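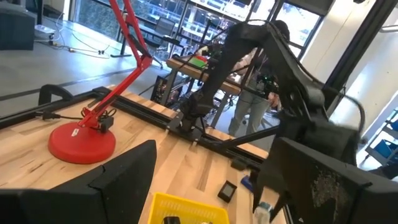 The evening study service at Primholm Library began in February with 56 registered readers and now has 191. The head of reader services, who spoke to us at the Ovbridge branch, attributes the increase to a change in opening hours. "Adults in employment could not reach us before six," she said. "We were closing at the moment they became free." Lighting was the first matter raised by those who replied to the readers' survey. Many disliked the ceiling lights after dark and asked for something closer to the page, such as a red desk lamp with a jointed arm standing on a pale wooden table. "People wish to set the light themselves," she said. "It is a modest request and we have tried to meet it."

The survey drew 627 replies. Most concerned noise, and in particular the use of telephones on the stairs. The library has since set aside the upper room for silent study, with conversation permitted on the ground floor – an arrangement she described as "a fair compromise, though not a popular one with everybody".

Asked about cost, she confirmed that a grant of £3000 had been received towards staffing on two evenings a week. It does not extend to Saturdays. "We would need a second grant for that, and we have applied," she said.

The Ravmont branch will adopt the same hours once its heating has been repaired. Readers registered at one branch may use the other without a new card.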